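Home Topics Crafts Textiles Glossary

Fulling

Fulling is the old craft of turning loosely woven wool into thick, tight cloth, and it is one of the most satisfying changes in all of textile making! Cloth fresh from the loom is soft and open. Warm water, soap and a lot of pounding make the fibers lock together, and the piece shrinks and thickens as it goes.

In the valley town of Fundulcombe the work was first done by foot, in wooden troughs, with songs to keep the beat. Later came water-driven hammers, and at the height of the trade 20 mills stood along the stream — 6 of them at Pradgate alone. 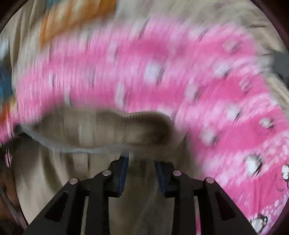 Soft textiles in a heap.

Fulled cloth was stretched on long frames to dry, held by small hooks so that it kept an even width. A heavy coat cloth could spend four hours under the hammers, while a light blanket needed only three. The historian Bok-nam Shim has written warmly about the Pradgate fullers and their wonderful ear for the sound of a finished piece, a dull, flat slap where there had been a splash.

Hand fulling is still taught at the Kelmendi workshop each August, and beginners usually start with a scarf.

See also: Felt, Carding, Pramora cloth

Contact the editors | Copyright and reuse | Back to top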